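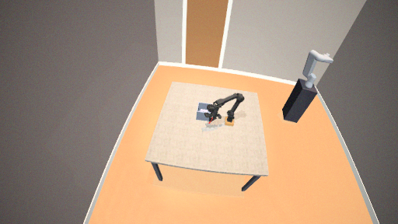 Premley Cell Simulation
Incident review meeting, minutes
Held 9/21/18, Hiswood office, small meeting room and by phone

Present: simulation lead, controls engineer, safety representative, test engineer, Cesis integration contact (by phone). Apologies: Viklund purchasing.

1. Previous minutes

Accepted with one correction. Item 3 should read "joint torque limit", not "joint speed limit".

2. Purpose

To review the gripper fault recorded during the overnight regression of the box placing task, and to decide whether the controller build may go to the physical cell at Premley.

3. Summary of the fault

The test engineer presented the logs. The overnight batch consisted of 796 episodes on the current controller build. In 12 of these the gripper opened during the transfer move, after the part had been lifted and before the release pose over the box was reached. The controller reported the grasp as good for the remainder of the move and logged the episode as completed. The fault was picked up only when final part positions were compared with the box volume.

No arm-to-table contact was recorded. The second arm was parked on its pedestal with drives disabled in the model for the whole batch and played no part.

4. Cause

4.1 The controls engineer traced the early opening to the handling of a stale grip command. When the motion planner rejects a path and replans, the command queue is rebuilt. If the rebuild falls within 4 ms of a gripper update, the previous episode's open command is left at the head of the queue and is executed first.

4.2 The false completion has a separate cause. Grasp status is latched on closure and is not read again until the arm returns home. Loss of grip in between is therefore invisible to the supervisor.

4.3 The safety representative asked whether 4.1 could be an artefact of the simulator's time step. The controls engineer replied that the queue code is the same on the physical controller and that the timing window would be narrower there but would still exist. The simulation lead agreed. Cesis asked for it to be noted that their gripper driver acted correctly on the commands it was given. Noted.

4.4 Contact friction had been suggested by email as a possible cause. The test engineer reran the failed seeds with the friction coefficient raised and the gripper opened at the same point each time. Friction is ruled out for these episodes.

5. Safety assessment

The physical cell is guarded on three sides, with a light curtain on the operator side. A part dropped over the table presents a low risk at the current part mass. The safety representative did not accept that this settled the matter. The heavier part planned for the next stage could leave the table if released at transfer speed, and the light curtain gives no protection against a thrown object. The risk assessment written in June assumes that loss of grip will stop the arm. On the evidence of 4.2 it does not, and the assessment is not valid in its present form.

6. Decisions

6.1 The current build is not to be loaded on the physical cell. The previous build may stay in use at reduced speed, with the light part only. The test engineer confirmed it predates the queue rebuild change.

6.2 The command queue is to be flushed at the start of every episode and after every replan.

6.3 Grasp status is to be polled throughout the transfer move. Loss of grip is to cause a controlled stop and a logged fault, with manual reset.

6.4 The batch report is to take its pass result from part position. The controller's own completion flag will be kept as a secondary column.

7. Actions

Controls engineer: implement 6.2 and 6.3 on a branch and circulate the changes for review before merging.
Test engineer: add a test case forcing a replan inside the timing window. Rerun the full batch on the corrected build using the original seeds.
Simulation lead: check whether earlier batches were scored on the completion flag and reissue any affected results.
Safety representative: withdraw the June assessment and redraft it. Tag the cell controller cabinet in the meantime.
Cesis: supply the gripper's minimum hold force with supply pressure at the low limit.

8. Other business

The simulation lead reported that batch logs are filling the shared drive. Logs for passed episodes will be kept for 24 days and then deleted. Logs for failed episodes will be kept until the related fault is closed.

The Viklund quotation for side panels was deferred.

9. Next meeting

To be called by the simulation lead when the rerun results are available.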